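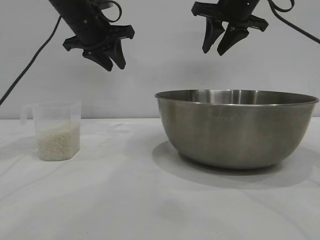 Measuring cup with uncooked rice and stainless steel mixing bowl on the white work table.

Lenonance opens rice measuring workshop in Clellwood

CLELLWOOD, April. Lenonance, a company that teaches basic cooking skills to adults, announces the opening of its new workshop "First Measure, Then Cook" in Clellwood. The workshop is for persons who live alone for the first time, for families who want to waste less food, and for everybody who has cooked rice many times and is still not satisfied with the result.

The program has 3 lessons. In the first lesson the participants learn to measure dry rice with a cup and to pour it into a large bowl without spilling. The second lesson is about washing and soaking. In the third lesson the rice is cooked, and each participant takes home a written table with the quantities of rice and water for one, two, four and eight persons.

"Many people pour the rice directly from the bag into the pot, and they decide the quantity by eye," said Leidy Guzmán, who is responsible for the courses at Lenonance. "After this they have rice for two days, or the family is still hungry. A cup costs very little. We would like that every kitchen has one and that it is used."

The lessons use simple equipment which can be found in most homes. Lenonance recommends a clear or translucent measuring cup, so the level of the grain can be seen from the side, and a mixing bowl of stainless steel that is bigger than seems necessary. A wide bowl gives enough space to move the rice with the hand during washing, and it is easy to clean afterwards.
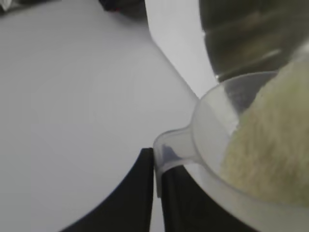

For pouring, the teachers advise to keep the cup low over the bowl and to tilt it slowly. Participants repeat this exercise several times, first with a small quantity and later with a full cup. The rice from the pouring exercises is collected and used again in the same lesson, so that no food is thrown away.

The workshop was tested during the winter in Vistmont, where 117 persons completed all lessons. After the test the first lesson was made longer, as the participants asked for more time to practice. The printed table was also changed and has now bigger letters.

"I was surprised how much the people talked about their pots," said Faustine Mallet, who taught the groups in Vistmont. "Every person has a different pot and a different stove. We cannot give one rule for all of them, but when the quantity of rice is always measured in the same way, it is easier to find what should be corrected."

Together with the workshop, Lenonance publishes a small booklet with the title "The Dry Cup." It contains the measuring table, advice for storing rice in closed containers, and recipes for plain rice, rice with lentils and rice pudding. The first printing is 2,000 copies. The booklet is free for participants and can be collected at the Nugroho kitchen store in Clellwood while copies are available.

Lessons take place every Tuesday at 6 p.m. Registration is possible at the Nugroho store or at the door before the first lesson. Participants are asked to bring an apron and one container with a lid.

Press contact: Leidy Guzmán, Lenonance, Clellwood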